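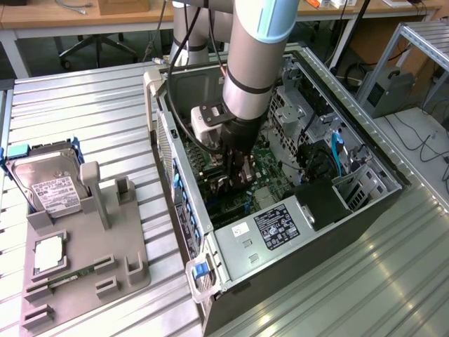 Tokham wants to know before anything else whether the new modules are unbuffered, and after that which slots were filled when the tower last started normally. The full post follows.

Memory upgrade in an older office tower, will not start with all slots filled
Posted by Lunska, 3rd February

I am reworking an office desktop with a gray metal chassis and blue latches on the drive bays. The side panel is off and the case is on its side. With the original pair of modules it starts normally. With the new pair added it powers up, the fans run, and it shuts down after 5 seconds. No display. The new modules are unbuffered according to the seller. The hard disk is out of the case and still in its blue caddy. Does the drive have to go back in before I test memory? I would also like to know if the supply could be at fault.

Tokham
The drive is not needed. A board will run its memory check and reach the setup screen with no disk connected. Leave it out until the memory is sorted.

Procedure:
Shut down, pull the power cord, hold the power button in for 5 seconds.
Remove all modules. Fit one new module in the first slot listed in the board manual – the order on the board is not always the order you expect.
Start the machine. If it reaches setup, power off and repeat with the other new module.
If each one passes alone, fit the new pair without the old pair.

A pair that works alone and fails in company is usually a mismatch in speed or rank. If one module fails in every slot, return it. Run a full memory test before you close the case. Mine took 64 minutes on a similar board.

Kalniņš
had same thing, it was not pushed in all the way. press both ends till the clips close

Fudenstead
Agree on seating. I would not suspect the supply yet, as two extra modules add very little load. Check the setup version though. On some older boards the larger modules are only recognized after an update, and that has to be done with the original pair fitted. Keep the blue SATA cable clear of the fan when you put the panel back.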